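About Flarbridge Community School

Updated February
By Gwenaël Gilbert, Office of the Principal

Flarbridge Community School is an independent, not-for-profit school serving families in the Kavness district and the farms and smaller settlements along the Millet River. The School enrols 538 students from Kindergarten to Grade 12 on a single campus at the north end of Rullel Road.

Our Beginnings

The School was established by families who wished their children to complete their secondary education without boarding away from home. Its first classes were held in the hall of the former Kavness grain growers' association, with 30 pupils and two teachers. The present junior building was constructed on land donated by the association when it was wound up, and the date stone from the old hall is set into the wall beside the main doors.

The senior wing and library were added later, followed by the gymnasium, which also serves the district as a polling place and as a reception centre during spring flooding. The Millet Room, on the lower level of the library, holds the School's archive of class photographs, honour rolls and bound copies of the student newspaper. Former students may consult the archive by arrangement with the office.

Governance

The School is governed by a Board elected by its member families at the annual general meeting. The Board sets policy, approves the budget and appoints the Principal, who is responsible for the daily operation of the School and the supervision of its staff. Kwame Nartey was appointed Principal after nine years as head of the senior program. Minutes of open Board meetings are available for inspection at the office during school hours.

Programs

Students in the junior years follow an integrated program in English, French, mathematics, science and the arts. Each class is assigned a garden bed behind the junior building, and produce is used in the school kitchen until the first hard frost. From Grade 9, students choose from a range of electives that includes agricultural science, theatre, woodworking and accounting. Senior students complete 4 terms of community service before graduation, normally with a single host organization.

Instrumental music is offered at all levels. The concert band performs in Kavness each December and travels to the regional festival in alternate years. Instruments may be borrowed without charge, subject to a signed agreement and a refundable deposit.

Admission and Fees

Applications are accepted throughout the year, although places in Kindergarten and Grade 7 are normally filled by February. Siblings of enrolled students are given priority. Families are asked to pay an application fee of $500, which is credited toward first-term tuition on enrolment. Bursaries are awarded on the basis of need, and applications for assistance are considered separately from applications for admission.

School buses serve Kavness, Flarbridge and the Rullel Road corridor. The office opens at 8:00 a.m., and visitors are asked to sign in on arrival. 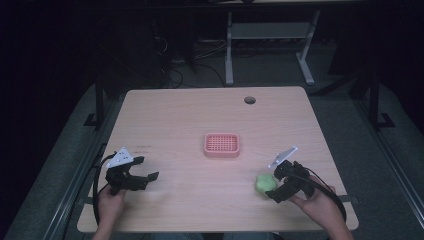
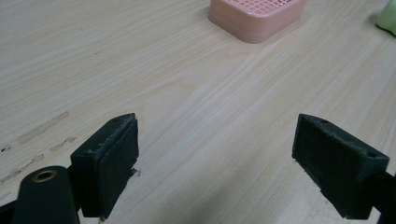
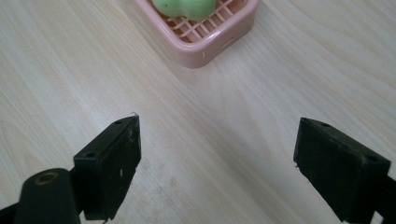 Tabletop work; pink basket or tray in all three photographs.

Related pages
Message from the Principal
Board Policies and Minutes
Bursary Application Guide
Bus Routes and Winter Closures
Alumni and the Millet Room Archive

Contact the Office | © Flarbridge Community School | Back to top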